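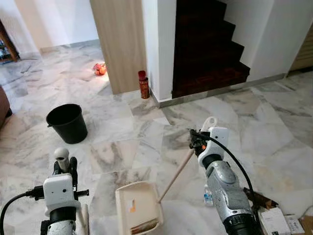
**Product assessment: Medve folding chair, black metal**
Prepared for the Residents' Association of Iltlow House by Sudheer Raju
18th August

The Association replaced its stock of folding chairs in January. The earlier chairs, supplied by Trunach, had served for many years, but the seat hinges had loosened and several members reported pinched fingers. Two models were considered: the Lokness padded chair and the Medve metal chair. The Medve was selected on grounds of price and weight, and 168 were ordered for the main hall and the two meeting rooms.

This review records how the chairs have performed and is offered to other associations that may be planning a similar purchase.

## Comfort

The Medve has only a thin seat pad. The backrest is wide and slightly curved, and most members found it acceptable for meetings of an hour or less. Opinion was less favorable after the annual general meeting, which ran to more than 2 hours. Taller members noted that the seat is short from front to back and gives little support under the thigh.
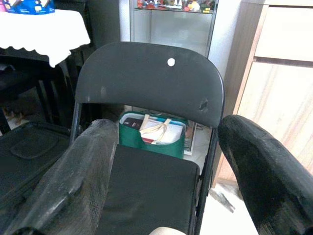
Cushions were purchased for 30 of the chairs and are kept in the hall cupboard. They slide forward on the seat unless tied, and the ties supplied are too short to reach the rear legs comfortably. Members who require a softer seat are advised to bring their own.

## Folding and storage

The chair opens with one hand and folds with two. The hinge is stiff when new and eases after a few weeks of use. Folded chairs stack flat to a height of 6 before the pile begins to lean, and the Association now stores them upright on a wheeled rack purchased separately. The rack passes through the double doors but not through the door to the smaller meeting room.

## Floors

The rubber feet supplied with the first delivery left dark marks on hard floors. Medve replaced them at no charge with a gray version, and no further marks have been reported. The replacement feet must be pushed on firmly. A number have been found under the radiators.

## Finish and repairs

The black paint chips along the edges where the chairs rub against one another in storage. The damage is slight and does not affect use. One chair was returned with a bent crossbar, and the exchange took three weeks.

## Recommendation

The Medve is recommended for halls where chairs are put out and cleared away often. Associations that hold long lectures or concerts should consider the Lokness, which is heavier and costs more but was the more comfortable of the two on trial. Sample chairs of both models may be tried in the Iltlow House office on request.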